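The Recipe for Ekau Bread

My aunt left me her house in Cukley, and with it one cat, 426 canning jars, and a feud.

I knew about the cat. The jars I found on the first night when I went down to the basement for the fuse box and walked into a shelf of them. (I know the number because she wrote it on a card taped to the basement door, crossed out and updated for years, with the last number circled twice.) The feud took longer. I'd been there a whole week before anyone on Bola Street would tell me why the lady next door took her trash out the long way, all around the back of her garage, so she wouldn't have to pass our porch.

"It's the bread," said the man at the hardware store, and then he went to help somebody with a hinge.

So let me tell you about the bread. Ekau is a lake, a small brown one, where my aunt and half of Cukley used to spend the summer back when there was still a camp there. The camp had a cook named Mrs. Sjöberg, and Mrs. Sjöberg made a dark, sweet, sticky loaf with orange peel in it that people still get a little misty over. She never wrote it down. When she died, two of the girls who'd worked in her kitchen each claimed to have the real recipe. One was my aunt. The other was Imani Hutchins, next door.

They had been best friends! There's a picture of them in the hall, sitting on an upside-down canoe with their arms around each other, squinting. Then came the church sale where both of them showed up with a loaf and a little sign saying Mrs. Sjöberg's Own, and that was that. Thirty years of trash going around the garage.

I'm not a baker. I should say that now. I sell insurance over the phone, and I can make eggs and one kind of soup. But it was January, the roads were bad, I didn't know a soul, and my aunt's recipe box was sitting right there on top of the fridge. The Ekau card was in the back, behind a divider marked Taxes. I think she figured a burglar would give up before he got that far.

The card said: dark flour, 100 grams molasses, 100 grams butter, peel of one orange, yeast, salt, the usual. I stared at "the usual" for a good long while.
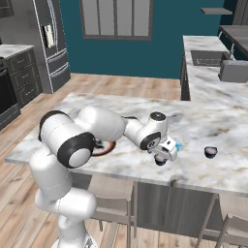 I made it anyway. The first loaf came out like a roof tile. The second one rose beautifully and then sank in the middle while I was on the phone with a man about his boat. The third I forgot to salt. By then I was talking to the cat about it, and the cat had started leaving the room when I got the flour out.

The fourth loaf was good. I mean it was good bread, and I ate two slices standing up with butter running down my wrist. But it wasn't anything a person would cry about at a church sale. Something was missing, some warm thing in the back of it, and I'd never even tasted the original, so how would I know? I just did. You know how you can tell when a song is being played a little bit wrong, even if you've only heard it through a wall?

I wrapped up the other half in a dish towel and stood in the hall with my coat on for ten minutes. Then I went next door.

She was smaller than on the canoe. She looked at me, and she looked at the towel, and she said, "You've got her chin."

"I brought you some bread," I said.

"I can see what you brought."

She didn't ask me in, exactly. She just walked away from the door and left it open, so I followed her and stood dripping snow on her mat while she cut a slice so thin you could've read a newspaper through it. She chewed for a long time. I read all the magnets on her fridge. One was from a tire shop and one was shaped like a pear.

"Cardamom," she said finally. "She never could remember the cardamom."

"It isn't on the card."

"Of course it isn't on the card. She was out picking up the milk when Mrs. Sjöberg put it in. Every morning, she went for the milk." She cut another slice, a thicker one this time. "What did you do about the butter?"

"Melted it."

"Browned?"

"Just melted. It says browned?"

"It doesn't say anything, I never had a card." She frowned at the slice. "Mine's always come out dry. I put in the cardamom and it comes out dry. How much butter is this?"

I told her. She put the knife down and said a word I won't repeat, since my mother may read this.

It was half. All those years she'd been using half. She had been in charge of the oranges and the spices, she said, and somebody else did the butter, and she didn't have to tell me who.

We didn't say much for a while after that. She got a little tin down from over the stove, and a bowl, and then a second bowl, and she pushed one of them across the table at me. I took my coat off. It was already dark out, and I had the phones again at eight in the morning, and I called the cat's name out of habit before I remembered whose kitchen I was in.

"Wash your hands," said Imani Hutchins. "And go home and get her molasses. She always bought the good kind."

I went out the front door and cut straight across past the porch.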